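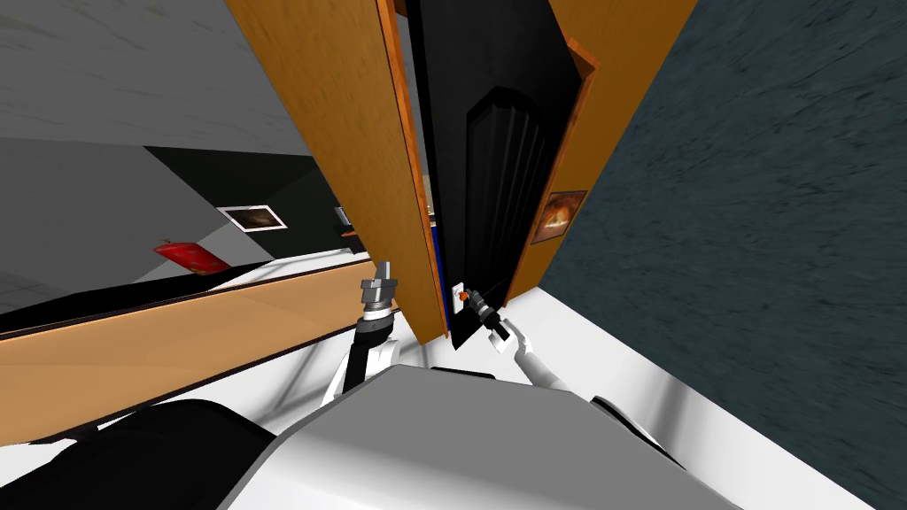
By Nanna Ingvarsson | Jun 14, 2026 | Simulation and tools
Home Reviews Bench notes Events Archive
3 comments 30 shares

Drivutgate is a desktop simulator for two-armed household robots, sold by Telavov. I saw it run at the company's open day in Gratau, where Orest Polishchuk drove the demonstration and Þórey Riis took questions. Visitors were then given 30 minutes each at a workstation. The review covers build and behaviour as shown on the day. I have not installed it on my own hardware.

The task was opening a door in a rendered home interior, seen from the robot's own viewpoint. The right arm takes the handle and the left arm is free for whatever the operator wants. Control is by a pair of hand controllers, with the arms solved separately and the torso held as a third body that can lean. The lean is generous. With the horizon well off level I found it hard to judge the pull direction, and I would want an optional level indicator in the operator view. Polishchuk said the view is tied rigidly to the head link and that a stabilised mode is planned.

Contact is the strong part. The gripper settles on a small handle without the jitter I get from Holst, which I have used for two years. Grip force is plotted in a side panel and can be logged to a plain text file. Hinge friction is set per door, in sensible units, and changes take effect without a restart. Closing the gripper off-centre gives a believable slip.
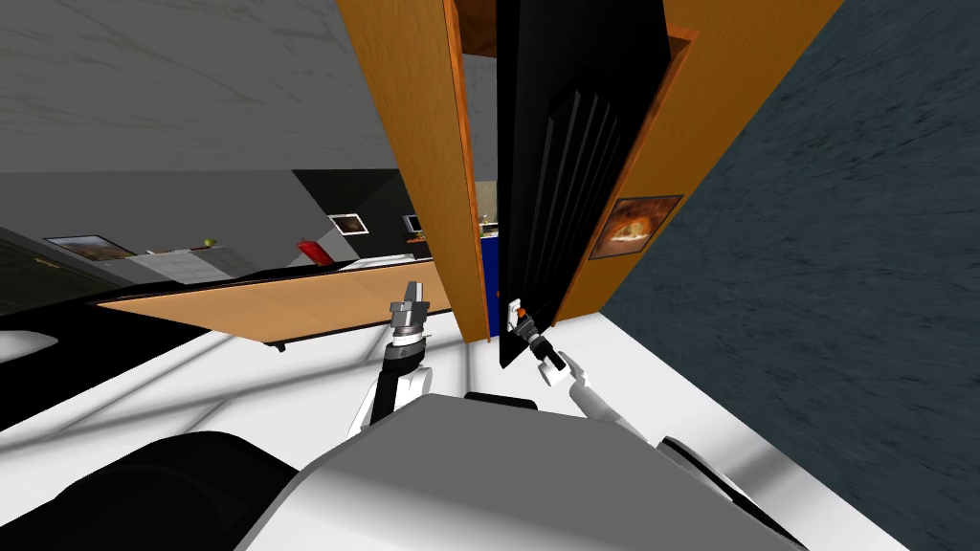

Scene editing is less finished. Objects are placed from a library, and each carries its own mass and friction values, which are editable but poorly labelled. Þröstur Riis, at the next workstation, lost a good part of his session to a parameter called "soft" that applies to joints and surfaces alike. The kitchen set is well stocked for testing visual clutter: framed pictures on the walls, a long black countertop with a red object and a white box on it, and a glossy white floor that carries grey reflections. Those reflections can be switched off separately from shadows. Lighting presets are few.

The manual is short and accurate. Export of joint trajectories worked first time; export of camera views needed two attempts and a different folder name.

Suitable for groups working on handles, hinges and drawers. For anything involving cloth or liquids, wait. Telavov's next open day has no date yet, and the slides from the May session are available on request from Oddur Oddsson.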